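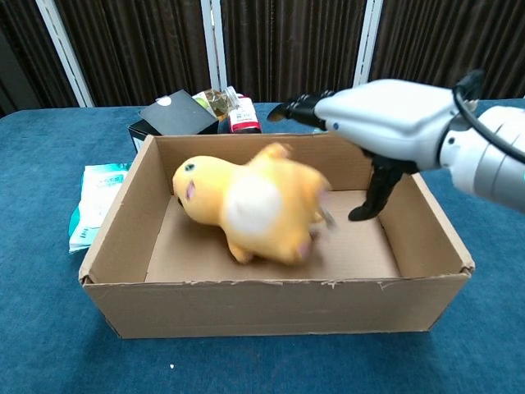
Yellow plush in the open box, teal cloth on the table.

January 8, 2026

Spent the morning on the Purov voyage log, the part after the ship leaves Dundham. Jaime's transcription stops at leaf 19 and mine picks up at leaf 20, so the hands need to match at the join. They don't yet. He expands the mate's abbreviations and I have been leaving them. Going with expanded, in square brackets, from leaf 1 on. I will redo mine.

Distance column: the mate totals 2,129 miles for the run down to Lowther. Adding his daily figures gives 50 less. Checked the sum twice, then had Meron do it on paper and she got the same. Either a day is missing or he carried a figure wrong. Two entries in June share a date, and the second one is in a different ink, so I suspect the dates slipped there. Left the total as written and put a query in the margin.

Water ration: "half allowance" first shows up on leaf 14. Parveen reads the next line as "all hands", I read it as "old hands", and that changes who was put on short water. Need a raking light on it. The lamp is with Aníbal until Monday.

Place name on leaf 17 is Duledance in the log and something shorter on the chart. Adelino thinks the chart was copied later from a damaged sheet. Keep the log spelling for now and add the chart form to the name list.

Crew list still has two men I can't follow past Lowther. No discharge, no death, no wages line. One may be the cooper, who is only ever called by his trade after leaf 9. Try the wages book again, back pages first, the binding is tight and I skipped some last time.

Chart tracing: redrew the coast north of Dundham on fresh film. The old film has shrunk along one side and no longer lines up with the grid. Marked it VOID and put it in the flat drawer.

To do:
Redo leaves 20 to 26 with expansions
Ask Jaime for his list of signs
Leaf 14 under the lamp
Wages book, back pages
Send Meron the June entries to compare inks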